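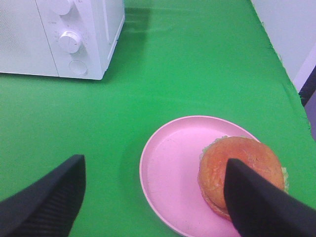
Unit 4 is about comparing two grippers without fooling yourself. The vendor sheet for the Penitby two-finger gripper gives a cycle life, a closing force and a success rate, and only the first two mean much without knowing what was being picked up. Our kitchen bench is set up to be harder than it looks. A burger on a plate with a raised rim gives the fingers very little room, and in the wrist view one pointed fingertip is already against the front of the top bun while the space between the two fingers is still open. Is that a good approach or a bad one? A single picture can't settle it, and you should be wary of any demo reel that asks you to decide from one.

4.1 What the suppliers claim

Penitby says its fingers are "suited to soft and irregular goods". Clustura says nearly the same about its own, in a different colour of brochure. Neither says what was soft, how irregular it was, or who reset the table between tries. The Penitby sheet reports 563 picks in a row without a drop. I would like to know how many picks came before the first of those 563.

Treat a success rate as unfinished until you can fill in the following:

Which objects, and in what starting positions
Who or what placed them
What counted as a success, written down beforehand
What was done with the tries that were stopped early

4.2 Wrist camera or fixed camera

The usual argument for the wrist camera is that it goes where the gripper goes. Fair enough. It also loses sight of things at the worst moment. Look at how much of the burger is hidden behind the right-hand finger, and ask what your controller would use to judge contact on that side. A fixed camera has its own trouble, mostly the arm getting in the way. Using both doubles the calibration work and, in my experience, gives you two opinions to reconcile.

The green cloth deserves some suspicion too. It makes the plate and the burger easy to separate from the background, and a method that does well on it may have learned very little about kitchens. If you report a result on green, say so in the first line of your results and not in the appendix.

4.3 Running the comparison

Each group runs both grippers with the same controller, Bepari, at the settings saved under your group name. Please don't tune one gripper and leave the other at defaults. It happened in November and the results were useless.

18 starting positions per gripper, taken from the sheet at the bench. Same order for both. Log the approach, first contact, lift and release as separate events. A plate that slides is logged even if the pick succeeds. So is a dented bun.

A pick counts if the object clears the plate and stays clear for 2 seconds. You may think that is too generous. Argue it in your report, but use the same rule as everyone else in your table.

The Ciltareo logger keeps 3000 samples per run and then overwrites the oldest without telling you. Start it after the arm is at its home position or you will lose the approach.

4.4 Questions for your report

Eighteen positions is a small sample. If one gripper beats the other by a single pick, what are you entitled to say? Most reports last year said "outperformed". Find a better word.

Would your ranking change if the rim of the plate were lower? How do you know?

Pick one failed try and write down what you believed went wrong before you opened the log. Then open the log. Hand in both versions, including the embarrassing one.

Reports are limited to four pages with figures. Raw logs go in the shared folder, unedited, with failed runs left in.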